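How to Compare Two Grippers on a Desktop PC Without Fooling Yourself

Every gripper looks brilliant when you hand it a foam cube. Hand it a computer and you learn things. We spent most of April putting two of them, the Stunov parallel jaw and the Cimine soft-tip, through the same job on the same old desktop tower, and what follows is the routine we ended up with after several worse ones.

What you need

One desktop PC you will not miss. One arm with a tool changer or a patient owner with a hex key. A fixture for the small parts. A table you can bolt things to. A fixed camera that sees the whole job, because your memory of why a trial failed will flatter whichever gripper you paid more for.

Step 1. Pick parts that disagree with each other

A hard drive is heavy, square and forgiving. A CPU is light, thin and expensive to drop. A good gripper for one is often a clumsy tool for the other, and a test with only one of them in it is a sales demo. Use both.

Step 2. Lay the case down and leave it alone

Put the tower on its side with the panel off, then clamp it or mark its position with tape. Do not tidy the wiring. I tied ours back for the first day and the scores were lovely – and worthless, as we found on Wednesday when I cut the ties.

Step 3. Print a fixture with more room than you think

Our first one held each part so snugly that the jaws couldn't get around it. Leave 30 mm of clear air on each side of the drive and stand it on end. The CPU can sit in a shallow pocket. Check the fixture with the gripper open, not closed. Ask me how I know.

Step 4. Set one approach height

We use 107 mm above the table for every move between fixture and case. It's slow. It also clears everything on our bench, and the one time I lowered it to save a few seconds I bought a new fingertip.

Step 5. Open the socket first

Flip the CPU retention frame up by hand before each run. Neither gripper can do it with any dignity, and you want to score the placing, not the lever.

Step 6. Run them in blocks and swap

Do 35 trials with one gripper, change over, do 35 with the other, then go back. If you run all of one and then all of the other, you are mostly measuring how much better you got at teaching waypoints. Re-zero the wrist after every swap, even if the controller (ours is a Bang) swears it remembers.

Step 7. Score the failures by type

"Failed" is no use to anyone. Write down whether the part slipped, the finger hit something, the pose was off or the cable got there first. After 100 trials our Stunov had mostly collided and our Cimine had mostly slipped, and that told us far more than the totals, which were embarrassingly close.

Step 8. Look at the footage before you look at the spreadsheet

Check that the case hasn't crept, the socket is open and the drive is upright. If any of that is wrong, bin the block and start over. You'll sulk, but less than if you find out later.
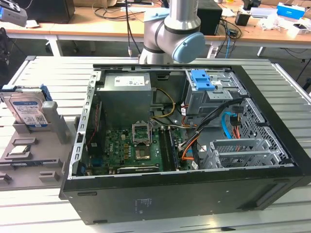
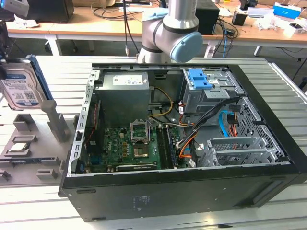
Case on its side, drive standing on the fixture, CPU socket open.

Comments

wristflange: Tried the block swapping on our Grukdale arm. My favorite gripper is no longer my favorite. Thanks, I suppose.

oldbenchhand: Do you score a part placed crooked as a miss? We give half marks and argue about it all afternoon.

tapeandhope: Step 3 cost me one evening and a fair bit of filament. Should have read it first.

Related posts
Soft fingertips: what wears out first
Teaching waypoints without losing your temper
Where to bolt the camera
Cable snags, a short and bitter history

Contact | Copyright, all rights reserved | Back to top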